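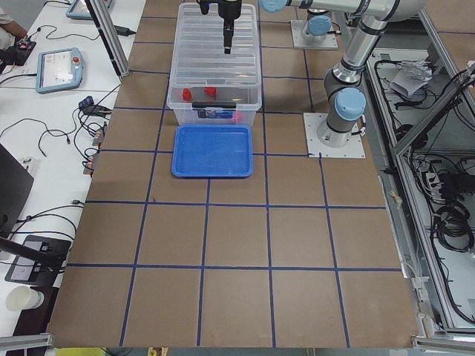

Sorting small bits in a big clear box, how do you lot do it?

I've finally cleared a table for my craft odds and ends and I'm so pleased with it, but the storage is driving me round the bend! Everything lives in one large clear plastic box with ribbed sides, and small things just vanish to the bottom of it. I've marked the tabletop into squares with dark blue tape, and I keep a shallow blue tray right up against the front of the box so there's somewhere for the pieces to go. At the moment there are a couple of little red things and a pink one down by the front wall of the box and you can sort of make them out through the plastic, but once it's full I haven't a hope. The tray takes up about one square, and I love how neat that looks. So do I get inner tubs, or several smaller boxes, or keep the big one and tip it out each time? My shelf at home is 900 mm wide and 600 mm deep, if that matters. I'd rather keep the box, it was a present and it's a good one.

Posted by Olga Rocha, Harkcombe

Keep the box! I've got over 178 buttons, beads and game pieces in one a bit like it and I'd never go back to little drawers. What changed everything for me was putting a layer of small open tubs in the bottom, all the same height, so you look down and see the lot at once. Yoghurt pots cut down work brilliantly and cost nothing (wash them twice, strawberry lingers). Sort by what you use together and forget about colour. I sorted mine by colour first and it looked gorgeous for one afternoon, then I couldn't find a single thing I needed for a whole project.
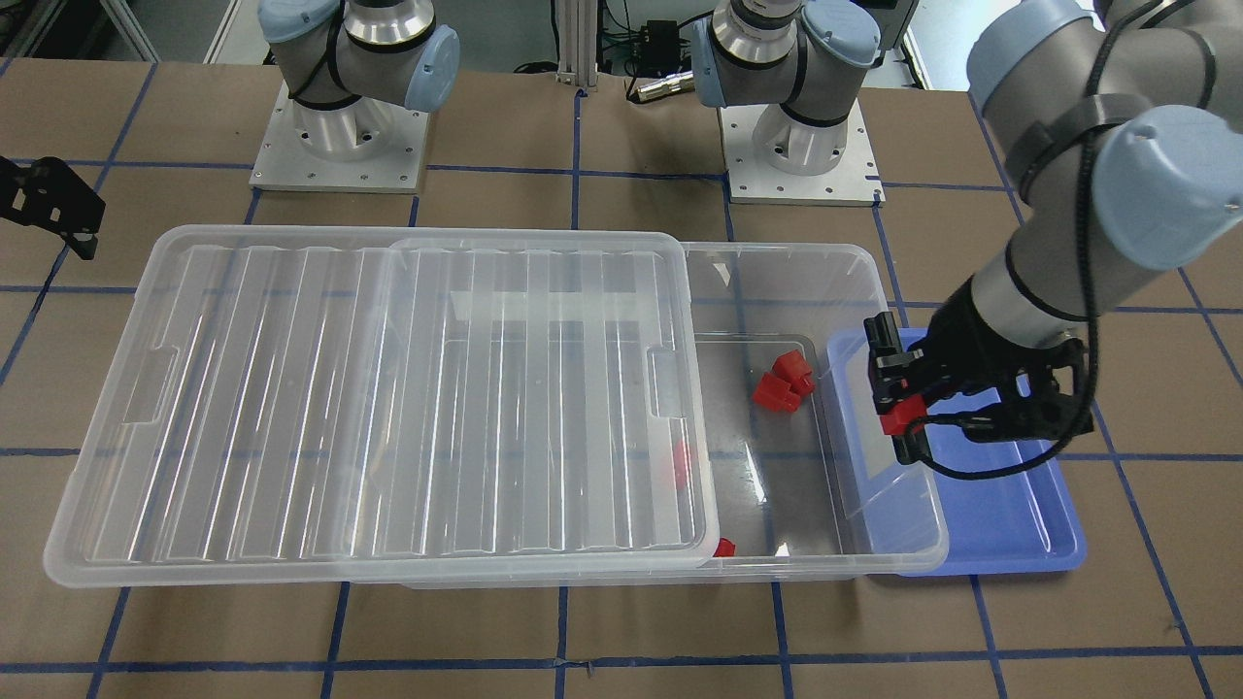

And do use the tray every time. Take out what you want, put it in the tray, and whatever is left in there when you stop for tea goes straight back. It takes me 3 minutes, if that. I'd also keep the lid on the same table, otherwise it ends up behind the sofa and the box fills with dust and cat hair. With your shelf being 600 mm deep you could stand a second box behind the first for things you hardly touch, and do label the short end so you can read it without pulling it out. The taped squares are a lovely idea, I'm going to pinch that for my own table this February!

Posted by Américo Carrilho

smaller boxes, every time. big ones get heavy and you end up only using whats on top. mine are from the market

Posted by Kostia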